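Flulta Decorative Fruit and Basket Set

Item no. 246
Sold by Postero, display and staging supplies

The Flulta set is decorative fruit with woven baskets to hold it. The two fruits in the standard set are red and yellow apples and yellow bananas. The baskets are sold with the set or on their own. It is meant for kitchen counters, shop displays, model homes, play kitchens, classroom corners and anywhere else you want a fruit bowl that doesn't need to be replaced every week.

None of the fruit is edible. Please read the care and safety notes further down before you order for a room used by small children.

What the fruit looks like

The apples are a two-color type. The top, around the stem, is yellow, and red streaks run out from there and get thicker toward the sides. There are small dark dots in the yellow part. The streaks are put on one apple at a time, so the balance of red and yellow differs from piece to piece. Some come out nearly all red and some stay mostly golden. We don't sort them by color and can't pick a shade for you. If you need apples that match closely, order the plain red Akar apple, item no. 40, which is one solid color.

The bananas are yellow, some slightly greenish at one end, and can have a dark brown tip at one end. They have a curve to them and a fairly glossy skin. We sell them as single bananas. They do not come joined in a bunch, and they can't be fastened together without glue.
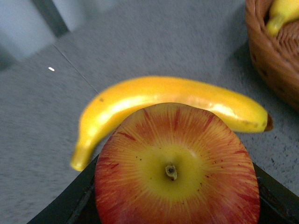 The shine on the bananas is the point most customers ask about. Under a strong ceiling light you will get a bright line along the top ridge. If that bothers you for photo work, wipe on a thin coat of matte craft sealer with a soft cloth and let it dry overnight. Test it on the underside first. Sealer is not needed on the apples.

Small specks in the color are normal on both fruits and are not counted as a fault. Chips, dents and open seams are, and we will replace those.

The baskets

The baskets are round-sided with a wide opening and a thick rim. The weave is closer at the rim and more open on the bottom. Color runs from light tan to orange-brown and is not the same from one basket to the next, or always the same inside and out. The outside below the rim is often the darker part.

Because the bottom strands are spaced apart, crumbs and dust fall through. Put a cloth or a sheet of paper under the basket on a surface you want to keep clean. The baskets have no liner and no lid. The Kun cotton liner fits all of them and is listed under Accessories.

They can be used for real bread or fruit as long as you put a liner in first. Don't use them for anything wet.

Setting out a display

Most people who buy one set put everything in one basket. With two baskets it looks better to split the fruit, with apples in one and bananas in the other. The apples will fill a basket from the bottom and hold each other in place. The bananas are lighter at the ends and tend to slide, so lay them across the basket with the curve facing down and let the ends rest against the sides.

For apples, put the reddest ones at the back and the more yellow ones in front, stems up. Turn each one until you like the side that shows. A gap between pieces is fine, and you don't need to fill the basket to the rim.

A plain background works best. A gray or white tabletop and a pale curtain or wall will let the yellow and red stand out. Patterned tablecloths compete with the weave.

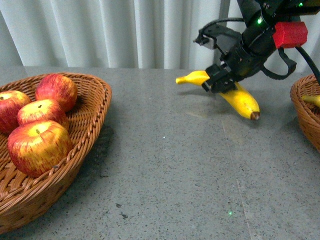 Page last changed: 2019-10-27

Changes on this page: basket color wording corrected, liner moved to Accessories, return period updated.

Play and classroom use

The set is often ordered for sorting and pretend shopping. Two kinds of fruit and two baskets are enough for simple sorting by shape or by color, and the open baskets are easy to reach into. For counting games you will probably want extra apples. Order those loose from the same page, and choose Flulta and not Akar if you want them to match the ones you have.

The fruit is not a chew toy. The stems on the apples are small parts and can be pulled out with enough effort. For this reason the set is not suitable for children under 3.

Care

Dust the fruit with a dry cloth. For marks, use a cloth dampened with water and a little dish soap, then dry right away. Do not soak the fruit or put it in the dishwasher. Don't use alcohol or window cleaner, which will dull the color on the apples.

Brush the baskets with a soft dry brush. If a strand comes loose, tuck it back under the next one. Don't pull it.

Keep everything out of direct sun. A set in a south window will start to fade after around 21 weeks, and the yellow goes first.

Accessories

Kun cotton liner, natural or white
Loose Flulta apple
Loose Flulta banana
Spare basket, color as available

Ordering and returns

Sets are packed with paper between the pieces. Keep the packing until you have checked everything. Unused items can be returned within 40 days. Report damage with your order number and the name of the damaged piece, and we will send that piece without asking for the whole set back.

Spare baskets sold out in August and are now back in stock.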